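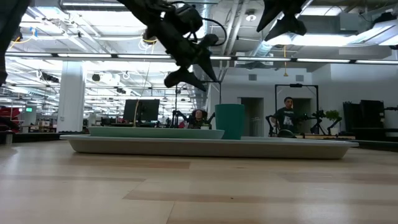
Rivadeneyra

I finally got over to the Onidmont open day, and I went mostly for one thing: the Luren gripper. I've had the product sheet on my desk for weeks and I wanted to see the thing working over a real table (with real dishes!) before I put it up on this page.

The table task is the one I'd send people to see. There's a big oval gray tray, a smaller mint-green one sitting on it, and a tall teal cup, with the dark arms coming down from above. Nice and simple. I stayed for 27 runs, which is more than I meant to, and my feet let me know. The fingers close slower than I expected, and I liked that a lot – you can set the speed yourself in the Besari software that comes with it.

What you get in the box:

- Luren gripper with 2 fingers
- spare finger pads
- mounting plate and screws
- 200 cm cable
- Besari license for one workstation

Price is $2,000 for the set, shipping extra. The wrist adapter is sold separately, so check your arm's bolt pattern first, or write to me and I'll look it up.

One gripe: the cable is short if you hang the arm overhead like they do. I asked about a longer one and was told June. I'll add it here when I have it in stock.

Pads wear out, by the way. Order a second set with the gripper and you'll save yourself the postage.

Page updated May 2, 2018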